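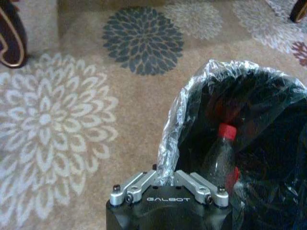

Bin with clear liner folded over the rim, bottle inside, patterned carpet.

Print this thread | E-mail this thread

Liner keeps slipping into the bin
Posted by grorkau_flat, April, 21:40

We have a black-insided bin on the carpet in the sitting room and I use clear liners from a roll of 50. The bag is folded over the rim as you would expect. After a few bottles have been dropped in, one side of the fold works loose and the whole bag slides down. I then have to fish it out by hand.

The bin is a Mindholm, 87 cm round the rim. The liners are sold as fitting it. Is the fold too short, or is the plastic too thin?

Reply from tallboy13, 21:58

Measure the liner, not the bin. Lay it flat, take the width of the opening and double it. If the result is much more than 87 cm the bag is loose at the rim and the fold is held by nothing but its own creases. Mine are 900 mm round when opened out, and they stay put on a rim the size of yours.

Reply from grorkau_flat, 22:10

Just over a metre. So there is slack.

Reply from Shevchuk_Rd, 22:17

Slack is easily dealt with. Gather the spare plastic at one point, twist it and tie a small knot outside the rim. Takes seconds. The wrinkles you get from just folding it over do no harm, but they do not grip either.

Reply from pedalbin, 22:31

I disagree with the knot. It tears on thin clear bags when you lift them out, and then you have a split down the side. A wide elastic band under the lip does the same job and can be reused. I have had one on a Kaltus bin for 13 months.

Reply from Shevchuk_Rd, 22:36

It tears if you pull by the knot. Lift from the opposite side.

Reply from tallboy13, 22:44

Also let the air out before you fold. If it is trapped under the bag, the bottom never reaches the floor of the bin, and every bottle pulls on the rim. Push the bag down into the corners first, fold second.

And why is a plastic bottle with the cap on going in there at all? Ours go in the recycling, squashed, cap back on.

Reply from pedalbin, 22:49

Depends on the council. Some want caps on, some off. Check the leaflet - it changed here last year.

Reply from grorkau_flat, 23:05

Bottles get sorted later, in the kitchen. Pushed the bag down properly and put a band on. Will try the knot on the next liner.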